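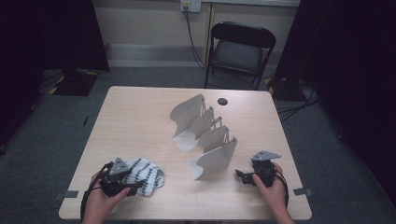
Hand-held grippers in use at a work table, with curved white sheets and a patterned cloth.

Vimance opens orders for Siltholm hand-held gripper kit
November
By Rami Rawashdeh, Vimance press desk

ADTON – Vimance has opened orders for Siltholm, a paired set of hand-held grippers for teams that record manual tasks for robot training. The kit is sold to laboratories, small automation firms and teaching departments, and the first sets will leave the company's Adton workshop in November.

Siltholm is used by one person at a table. The operator holds one gripper in each hand and does the job through the jaws, so that the movements recorded are ones a two-fingered robot hand could also make. No robot arm is needed during recording. A team can collect its material first and decide later which arm to run it on.

Each set contains two grippers, two top mounting plates, two cables, a spare pair of jaw pads and a carry case. One gripper weighs 320 grams with its plate fitted. The plates are drilled so that users can attach their own tracking parts, and the hole pattern is printed in the handbook along with a drawing for those who want to cut a different plate.

The company has kept the kit wired. Power and data run down a single cable from each gripper, and there is no battery to charge or change partway through a session. Cables are 219 centimetres long as standard. Customers who tested early sets asked for more slack when working standing up, and the present length was chosen after those trials. A longer cable can be ordered separately.

"Most of the people who buy from us have a table, a spare corner and a list of jobs they want recorded," said Rami Rawashdeh, who led the work on Siltholm at Vimance. "They want to plug in and start before lunch. We spent a lot of time on the grip and the cable exit, as those were the two things our testers complained about."

The jaws are meant for light objects: cloth, card, thin plastic sheet, small boxes and similar goods. Soft and bendy items are often hard to record well, as they change shape each time they are picked up. Vimance has set the closing force low by default so that thin sheet can be held without creasing it. Users can raise it in the software in 10 steps. The kit is not suitable for hot items, liquids or anything with a sharp edge.

Recording is handled by Cuervo, the company's desktop program, which is included in the price. Cuervo stores the opening of each jaw against time and lines it up with video from the customer's own camera. Sessions can be cut, labelled and exported in common open formats. A licence covers every computer at one site and does not need to be renewed. Updates are free for two years.

Early sets were lent to four teams over the summer. Between them they sent back 507 comments, and the handbook has been rewritten as a result. The trigger was also moved forward to suit smaller hands, and the pads are now held by a clip, where the first version used glue. One request that did not make it into this release was a wrist strap. Vimance is still working on a design and will offer it to existing customers when it is ready.

Setting up takes one person and an ordinary table. The handbook advises marking the working area with tape, keeping the background plain and routing each cable away from the jaws – over the outside of the wrist works for most people. It also suggests short sessions with breaks, as holding both grippers for long periods can tire the forearms.

Siltholm can be ordered direct from Vimance or through its usual resellers. Prices are given on request, with a reduced rate for schools and universities. Repairs are carried out at Adton, and spare pads, plates and cables will be kept in stock for as long as the kit is on sale.

Loan sets are available to reviewers for up to three weeks. Requests should be sent to Rami Rawashdeh at the Vimance press desk, with a short note on the tasks to be tried and a delivery address.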